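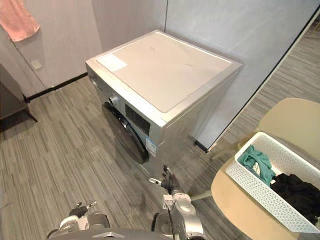
Slide 1. Silver front-loader with a round black door.

Clips from launch events: notes for the Flitby talk

Start while people are still sitting down. Say who I am, say I do publicity for small films and have done press nights for Carkach for most of my working life. Phones can stay on. Questions at the end, but shout if the sound drops.

SLIDE 2: What the talk covers
One film, one evening, one clip. The film is Rekwood. The evening was the trailer launch at the Lambrakis, a Tuesday in March. The clip is 26 seconds long and most of the people who have heard of the film know it from the clip.
Ask for hands: who has seen it? Don't wait long for this.

SLIDE 3: The evening as planned
Doors at half past five. Guests on stage at six. Trailer, then a short speech from the lead actor, then the poster, then photos with the crew. We had eight people going up for the poster, too many for that stage. The stage at the Lambrakis is wide but shallow, and the poster stand was put in the middle where the steps come up. I signed off the plan. I should say that plainly here.
Mention that there was no walk-through with the cast. They arrived late from another job and went straight into the green room. The stand-ins had done it in the afternoon and it looked fine with the stand-ins.

SLIDE 4: What happened
The lead actor went to pull the cloth off the poster. One of the younger cast members reached for the same corner. The lead moved his arm away and turned his back on him to face the photographers. The cloth caught on the stand and the lead gave it a hard tug. That is all of it.
Play the full recording from the side of the hall, the four-minute one. Check before the session that it plays from the laptop and not from the web. Last time it stopped twice.
Then play the clip. Let it run twice, as it does on a phone.
Point out: the clip begins after the two of them have been laughing together and ends before the lead turns round and pulls him into the photo.

SLIDE 5: The first night
Clip went up before the guests had left the building. We didn't see it. We were packing up the banners.
By the time I got home there were jokes under it, then a version with music, then a version with subtitles putting words in the lead's mouth. Next morning I counted 2170 comments under the most shared copy. I read a good number of them. Very few were about the film. Plenty were from people who had disliked the lead for years and were pleased to have something new.
If anyone asks, the younger actor got messages too, a lot of them kind, a few telling him to walk out of the film. He didn't want to say anything in public and we left him alone on that.

SLIDE 6: What we did wrong
Take this one slowly.
We put out a statement at lunchtime. It was written by four people and it read like it. It said the moment had been "taken out of context", and everybody who makes that kind of clip has seen that line before. It got its own round of jokes by teatime.
We also asked two fan pages to take the clip down. They posted our message. Show the screenshot, with the names covered.
And we cancelled a radio slot that had nothing to do with any of it. The station was annoyed, and the presenter mentioned on air that we had pulled out.

SLIDE 7: What worked better
Three days in, Carkach put up the full side recording with no comment on it, just the title and the name of the venue. It did not get anything like the views of the clip. But reporters used it, and the second lot of articles were milder than the first. Some of the fan pages linked to it as well.
At the next event the two actors came on together and took questions. Somebody asked about the poster and they answered in one sentence each. We hadn't written anything for them. I had asked them only to answer it once and then go on to the next question.

SLIDE 8: Did it help the film?
People always ask this. I don't know. The opening weekend was a bit better than we had forecast and the second was worse. You could argue it either way and I have heard both argued by the same person. The exit cards at the Lambrakis had a box for "how did you hear about this film" and the clip wasn't one of the choices, so we have nothing from there.
Don't get drawn into figures. They aren't mine to give.

SLIDE 9: What I do now
Read these out, they are short on the slide.
Walk the cast through the stage, even for five minutes, even in their coats.
Fewer people at the poster. One person pulls the cloth and everyone knows who.
Record the whole evening from a fixed spot and have the file ready the same night.
One person stays off packing duty and watches what is being posted until midnight.
No statement before the next morning unless someone has been hurt.
Tell the younger cast beforehand who to ring if they start getting messages. Give them a mobile number, not the office.

If running over, skip to slide 11.

SLIDE 10: Fan pages
Be fair to them. They came to the launch, queued in the rain and filmed it on their own phones. For a film this size they are most of the coverage we get. We now send them the running order and a few good stills on the night. Some still post whatever they like.

SLIDE 11: Questions
Likely ones: did the actors fall out (no), would I use the Lambrakis again (yes, with the stand moved to the left), can they have the slides (yes, without the screenshot).
Hand the microphone back to the desk at the side door. Collect the laptop lead.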